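The gripper that would not say it was empty

I lost most of April to a fault that never threw an error code. I am writing it down because I went looking for somebody else's account of it and found none.

The setup first. We have a simulated cell we call Hamel, and a real one that Kedir Hadgu runs. Both use the same two-finger gripper model and the same task controller, which is called Rullow. The job is to pick up a short cylinder, lift it clear of a plate, move it over and put it down. We run it in batches of 600 overnight in simulation, and if the numbers hold up Kedir gets the build the next day.

The numbers held up. That was the problem. Rullow reported a clean batch, Kedir loaded the build, and on the real cell the arm closed, lifted, traveled and opened with nothing in the fingers. It logged a success. He ran it again and got the same thing. On the third try the part was sitting slightly high, and the gripper pushed it sideways into the fixture hard enough to chip a fingertip pad. He hit the stop and called me.

My first guess was the real gripper. Kedir swapped the pads, checked the cable and ran the width calibration, and all of it was fine. My second guess was the controller, so I spent two days reading code I wrote myself and should have known better.

What I had not done was look at the simulated wrist camera. We keep the views but only open them when a run fails, and no run had failed. Bernadette Poulain asked me what the camera showed at the moment before closing, and I had to tell her I didn't know. So I went through them.
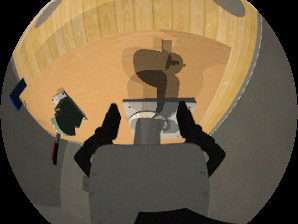

Last modified: July 22, 2023

With the fingers open like that, the controller should read the full opening and nothing held. I put the logged state next to the view and the log said "part held." It said so with a wide gap between the fingers.

The cause was a stale value. Rullow decides whether it has a part by comparing finger width to a threshold, and it reads the width from a buffer. When the simulation resets between attempts, the fingers go back to open but the buffer is not cleared. If the next attempt starts fast enough, the controller reads the width left over from the last good grasp and marks the new one as done. One real success early in the batch could carry a whole string of false ones behind it. When I rescored the batch against the true position of the part, 26 attempts had been real picks.

The real cell has the same buffer. It resets more slowly, so the bug shows up less often, but it was there.

The fix was eight lines. The buffer is cleared on reset, and any width reading older than the last command is thrown out. I also added a check after the lift: if the fingers have closed past the width of the part, the run stops and the arm holds position. Before this it would carry on to the next step, and that is what put the gripper into the fixture.

The safety side bothers me more than the lost time. Kedir was standing back with his hand near the stop, as he always does. But a controller that believes it is holding a part moves differently from one that knows it is empty — it takes another path and ignores light contact at the fingers. I should have treated "part held" as a safety signal from the start.

We now open a few camera views from every batch, passed or not. Bernadette picks which ones. The chipped pad is still on my desk, and the spare from Grornel fit without any filing.

I still need to check whether the older Baseck builds have the same buffer code. I think they do.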